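Towel Folders Wanted – Part-Time, Day Shift
Prinel Linen Services, Hepburn

Prinel is looking for 6 part-time towel folders for our finishing room in Hepburn. The work is sorting, flattening, folding and stacking clean towels for hotels, gyms and swim clubs in the area. You don't need experience in a laundry. You do need to be able to stand for a four-hour shift and do the same thing many times without getting careless about it.

The finishing room is on the ground floor of the old Ristex mill, a brick building from 1910 on the river side of town. Washing and drying are done in the next building. Towels come to us clean and dry in rolling bins, and they leave on shelves, counted and tied.
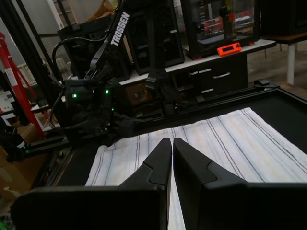
Each shift is four hours, either 7 a.m. to 11 a.m. or noon to 4 p.m. You pick one and keep it. We ask for at least three shifts a week, and five are available if you want them. There is no night work. Weekend shifts come up in summer and are offered to whoever wants them first.

What the job involves

Most of what we handle is white or off-white terry, a lot of it striped. You take a towel from the bin, lay it on the table and smooth it out. Check both faces for stains, pulled loops and open hems. If it passes, fold it to the size the customer has asked for and put it on the stack. If it doesn't, it goes in the mending bin or the rewash bin – the difference is covered in training.

Towels often come out of the bin in a bunch, with one end turned over or two of them lying across each other. Separate them before you start. Folding over a hidden crease gives you a crooked stack, and crooked stacks get sent back.

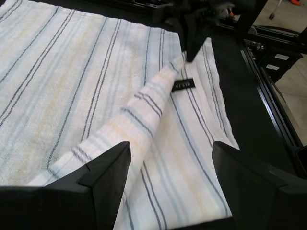 Page last changed: March 14, 2024

Pay and training

Training is paid at the full rate and takes four shifts. For the first two you work beside an experienced folder. For the other two you have your own table and someone checks your stacks. After that we expect an average of 215 towels per shift. Bath sheets count double.

Pay is by the hour, not by the piece, and the rate will be given to you in writing before your first shift. Paydays are every second week. We supply aprons and cotton gloves. Please wear closed shoes and leave rings and bracelets at home – they catch in the loops. 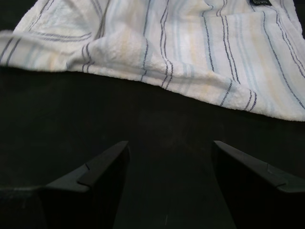
Striped towels are the bulk of our work for Fudby, a group of small inns that is our largest customer. They want the long edges even and the stripes straight on the finished fold. On a rumpled towel the dark pinstripes bend and curve with the cloth, so they are a good guide while you are smoothing: pull from the corners until the lines run true, then fold. The pale blue and yellow bands are harder to go by. Fudby also wants any sewn label folded to the inside.

Who we are looking for

You should be 18 or over and able to lift a full bundle from the table to a shelf at chest height. Reasonable eyesight is needed for spotting stains, with or without glasses. The instructions at each table are in English and Spanish. Some of our folders are retired and some are students, and more than 4 languages are spoken in the room on a normal day. The radio is on low. If you prefer to work with headphones, one ear has to stay free so you can hear the bins coming through.

There is a break of fifteen minutes in each shift, paid. Coffee and a refrigerator are in the hall. Parking is free behind the mill, and there is a bike rack by the side door.
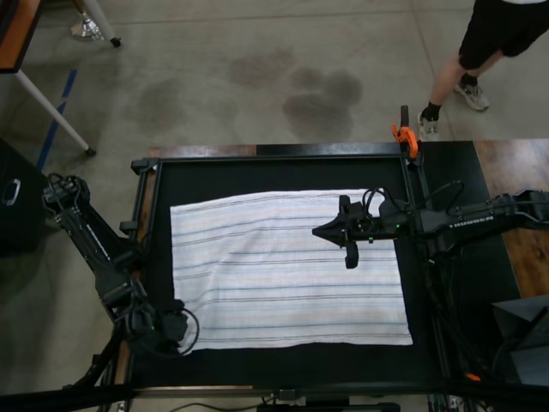

How to apply

Write to us or come by the front office on the mill's street side between 9 a.m. and 3 p.m. and ask for a folder form. It is one page. We want to know which shift you prefer, how many days you can work and when you could start. A résumé is fine but we don't require one.

Everyone who applies is asked to come in for a half-hour trial at a table, where you fold a mixed stack at your own speed. We look at neatness first. You will hear from us within a week of the trial either way.

The positions run through the end of October, with a chance of staying on over the winter. If you have worked for Prinel before, say so on the form and you can skip the trial.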